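Printed trays for serving: does the picture wear off?

noelia_c
Bought a beige plastic tray in January, the sort with a rabbit on it, for carrying tea and toast upstairs. The label says "wipe clean", which could mean anything. Has anyone had one of these for more than a year?
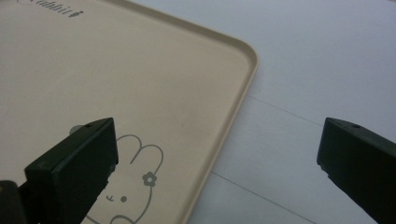

Patricio Aranda
Mine went in the dishwasher from day one and the drawing had gone patchy by summer. Wipe clean means wipe clean. I wouldn't trust any printed plastic past 6 months of proper use.

noelia_c
Which make was yours? Mine's from Joston and the surface is matt, no shine at all.

Patricio Aranda
Uketti. Glossy, so maybe not a fair comparison. I'd still bet on the print going first.

maite_bravo
Disagree. We've had 2 from Garrido in daily use, washed by hand with a soft cloth, and the pictures are fine. What did go was the surface, all knife marks because my son cuts his sandwiches on it.

Patricio Aranda
How long is "daily use" though? People say that and mean weekends.

maite_bravo
Breakfast and tea, every day, getting on for three years. Do you want receipts?

trini_m
I'm more bothered by the low rims on these things. Looks smart, but a full mug tips over and it's straight on the carpet. Paid 39 for a Pitiritz one with the same sort of edge and it lives behind the bread bin now.

noelia_c
39 for a tray?! Mine was nowhere near that. The rim is low, yes. I'll fill the mugs less.

trini_m
You say that now.

Patricio Aranda
Keep it out of the dishwasher and post again next January. I'll believe it when I see it.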